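Open day at Virkoten today! I've wanted to see this lab since December and I've got 17 photos already, sorry in advance.

First stop, the computer dismantling bench. An old desktop PC on its side, and an arm learning to take it apart.
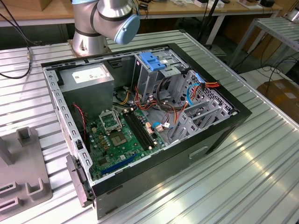 Murray Girard ran the demo and took every question going, even mine (I had a few!).
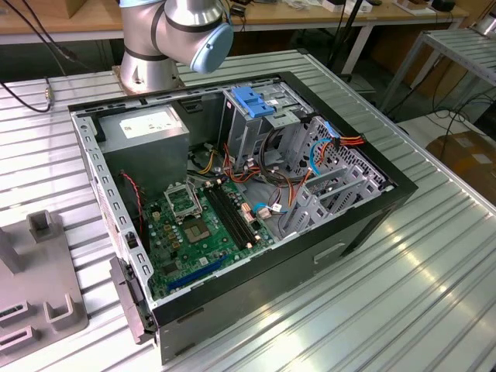 Arm over the open PC, cables everywhere.

He reckons cables are the hardest bit, they never sit the same way twice.
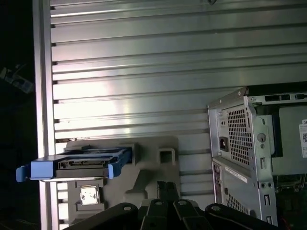
Recycling is what got me into robots, so I could have stayed all day. I love the grey tray next to the case, with the blue drive caddy resting on top. Such a simple idea! Off to find the Ollitz talk now.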